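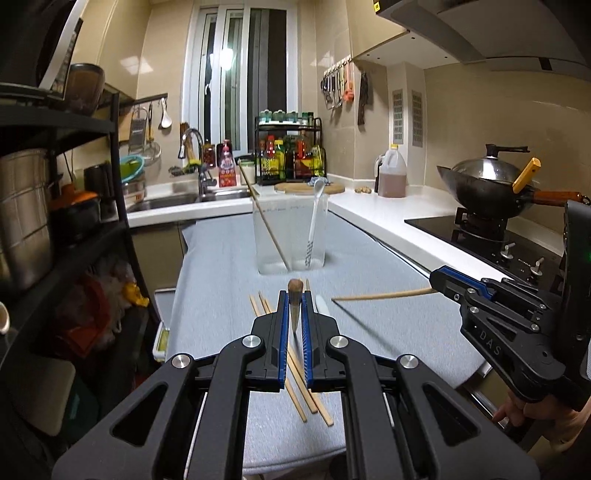

Sorting chopsticks and utensils with a pair of hand-held grippers in a home kitchen.

Frequently asked questions – taking part in the Prarncombe demonstration programme

Last updated: July 16, 2018

What does the programme involve?
Participants carry out ordinary kitchen tasks using two hand-held grippers, one in each hand. The recordings are used to teach robot arms to carry out the same tasks. Participants work in their own homes or in the practice kitchen at Farkness.

Do I need any experience with robots?
No. Every participant completes a training session of 90 minutes before recording begins. Those who already hold a Pitia induction certificate may apply to be excused from the first half.

Which tasks will I be asked to do?
The current task list, known as Bech, contains 165 short tasks. The utensil group covers picking up chopsticks, spoons and forks, and placing them upright in a holder. Tasks are assigned by the programme office and may not be exchanged between participants.

How should I pick up a thin object such as a chopstick?
Approach slowly, with the object between the middle of the two pads, and close the jaws until it no longer turns. Chopsticks lying in a pile should be taken one at a time. If two are lifted together, put both down and begin the task again.
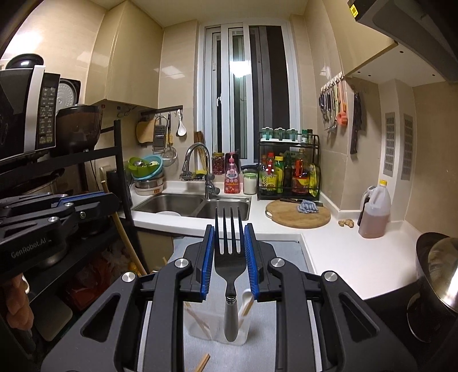 When placing an item in a holder, keep it upright and lower it until it touches the base before opening the jaws. The other gripper may be used to steady the holder. Please do not let go early, even if the item would drop in safely – the release is part of what the robot learns.

What happens if I make a mistake?
Small corrections are welcome and should be left in. If an item falls to the floor, end the recording and mark it as incomplete. Incomplete recordings do not affect payment.

Must I tidy my kitchen first?
The working surface should have enough clear space for the task. Other household items may stay where they are. Letters, photographs and anything bearing a name or address must be put away.

May I record in the evening?
Yes, provided the room lights are on. Please do not change the lighting during a task.

How long is a session?
A session consists of 30 recordings, with a break whenever the participant wishes. No more than nine sessions may be completed in a month.

Can I try the remote control station instead?
The station at Farkness, where participants steer a robot arm from a desk, is open to those who joined before February. A separate consent form is required.

How do I withdraw?
Write to the programme office at any time. Equipment must be returned in the case supplied, with both grippers and their chargers.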